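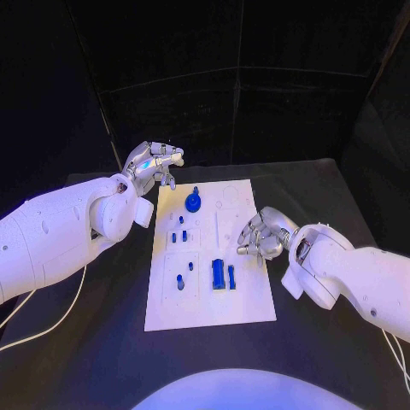

Two silver robot hands over a white board.

How did an army eat in the Middle Ages?

When we read about old battles, we hear about swords, horses and brave knights. We hear much less about bread. But a soldier must eat every day, and he fights perhaps only one or two days in a whole summer. So the food was a very big question for every king who wanted to go to war.

How much food is it?

Let us take an army of 3,000 men. If each man eats one loaf of bread in a day, the army needs 3,000 loaves, and tomorrow it needs 3,000 loaves again. Somebody has to grow the grain, grind it into flour and bake it. The men needed also something to drink, and this was often weak beer.

And then there are the horses. A horse eats much more than a man. In summer it can eat grass, but a horse which works hard needs oats too. This is one reason why many armies liked to march in the warm months. By September the harvest was mostly in the barns, but soon the roads became full of mud and the nights became cold.

Where did the food come from?

Some food traveled with the army in carts. A cart is slow, and the animals that pull it are hungry too! If the road is very long, they can eat a good part of what a cart could carry. For this reason ships were a great help. One ship could bring as much grain as a long line of carts, so a king was happy when his army could walk near the sea or near a big river.

Merchants also followed the army and sold food to the soldiers. And very often the soldiers simply took food from the villages on their way. This was terrible for the farmers. They could lose their cows, their hens and even the seeds for the next year. Some families hid in the woods with their animals until the army was gone.

What did the soldiers eat?

Mostly bread, or a thick soup of peas, beans and oats, which we call pottage. Meat and fish were dried or put in salt, so they stayed good for a long time. Rich knights ate better – they could have fresh meat, white bread and wine.

What happened if there was no food?

Then the army had a serious problem. Hungry men become weak and sick, and many of them go home without asking. Sometimes the people who defended their land burned their own fields and took the animals away, and the enemy found nothing to eat. An army could lose a war in this way without one big battle.

New words

Pottage: a thick soup cooked in a pot.
Oats: a kind of grain, good for people and for horses.
Merchant: a person who buys and sells things.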